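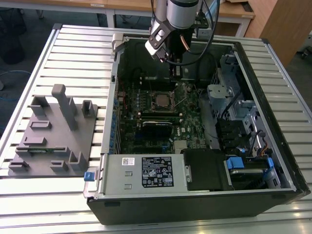
Gripper slip during a RAM or card pull is my favorite fault to chase, because one good afternoon will usually cure it! The arm closes on the part, starts up, and the fingers slide off and drop toward the board. On a job like ours, with the tower on its side and the fingers hanging just above the motherboard, there isn't much height to play with, so stop the arm before you touch any settings.

Step 1. Hit the stop, then back the wrist out by hand-jogging straight up. Use 80 percent slower than your normal jog speed - slower still if the processor is close by.

Step 2. Read the Hulon grip log. Look for a force drop in the last 200 milliseconds before the alarm. A sudden drop points to the pads, a slow one to the linkage.
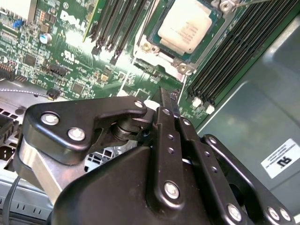

Karthik Siriwardena wrote in to say that his drops were all slow ones, and a loose pivot bolt was behind every one of them. Check those first, it takes a minute.

Step 3. Wipe the pads, retighten, and run 46 dry closes on a scrap card. Any slip at all means new pads. 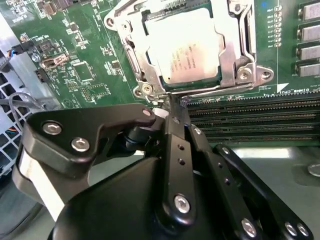
Sekdale Robotics Club - Repair Bench Team

Step 4. Go back in at low force, and keep the finger tips clear of the socket frame and its load lever on the way down. Then enjoy your first clean pull!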